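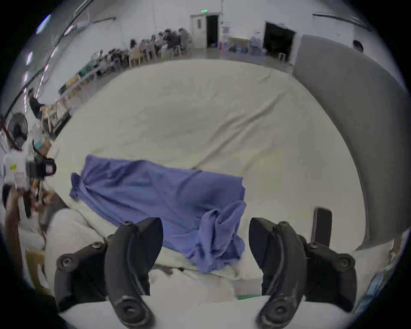

How often should a quilt be washed if it stays on the bed all year?
Three or four times a year is enough for most, with a shake outdoors in between.

The Bedding Page: Gallery

Part of the spring gallery from the Fliltthorpe Household Pages, kept by Hélène Gill. The subject is white quilts and what ends up on top of them on laundry day. At the top of the page is a large white quilt with a blue cloth lying on it, partly flat and partly bunched into a heap. A little green fabric shows from under the bedding.

A few notes on each part follow, taken from letters and from my own laundry.

The quilt
White shows everything, and it is also the easiest color to get clean. Wash it alone if the machine is small. Mine takes 40 minutes on the gentle cycle and most of a Saturday on the line. Turn it once around noon.

Soft folds in a washed quilt don't need ironing. Pull the corners out by hand and leave it spread overnight. A hot iron flattens the filling, and on older quilts it can mark the stitching.

Blue on white
Keep new blue clothes off a white quilt if they are damp. Dry ones are fine. To test a new shirt, wet a hidden seam and press it against a white rag. If the rag picks up color, wash the shirt by itself a few more times.

Menico color sheets were recommended by two readers. I have used one box and had no trouble, though I still sort by color first.

Folding on the bed
A bed is a good height for folding and the quilt keeps buttons from scratching anything. Lay the shirt face down, smooth the back, bring in the sides and then the sleeves. Fold up from the hem. Something that has been left in a heap should be shaken out first, or the creases get folded in.

Small loose parts such as collars, ties and belts should be laid flat before the first fold.

Pillows and bolsters
Padded pieces take longer to dry than they seem to. Press the middle between both hands. If it feels cool, give it another hour.

Storage
The Stundotar cotton bag holds one full-size quilt and closes with a cord. Plastic bags are all right for a move but I would not leave a quilt in one through the summer. Refold along different lines every January.

From the letters
Mrs. Tạ wrote to ask whether a quilt can be put away the same day it comes off the line. Leave it until the next morning, indoors, with the door open.

The next gallery is on towels. There are 79 pictures to sort through, and 12 will go up.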